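Part-time Front Desk Assistant, Longo Language House, Ciltden

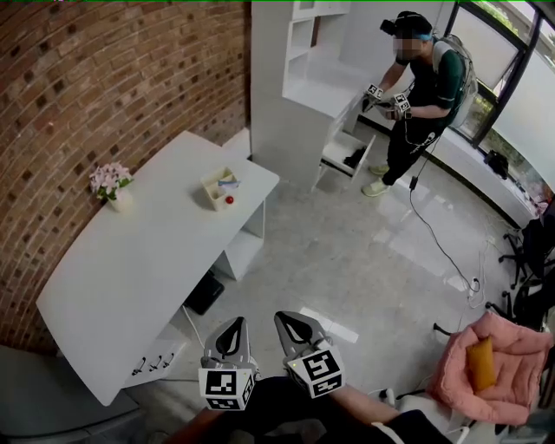 The long white desk by the brick wall, with flowers at the far end.

Longo is a small school for adults who learn Italian and Spanish in the evening. We have 282 students this year and we look for one person to help us at the front desk, 2 evenings per week, until the end of December.

Your work will be:
- to welcome students and answer the phone
- to register new students and take the payments for courses
- to write short emails to teachers when a lesson is moved
- to prepare copies for the beginner classes

You should speak English well. Italian or Spanish is a plus, but we do not require it. Experience in an office is welcome. We use the Allix program for registration and we will teach you how it works during your first week.

We pay every two weeks. You can also follow one evening course each term without paying the fee, only the book is to be bought. Students at Akau College may apply, if their own classes finish before 5 p.m.

The school is on the second floor and the elevator is working on all evenings. Parking in the street is difficult after 6 p.m., the bus stops in front of the bakery.

Please send a resume and a letter of maximum 300 words to the school office. Write in the letter which evenings you are free. We answer to all applications, also when the answer is no.

Posted 2023-05-07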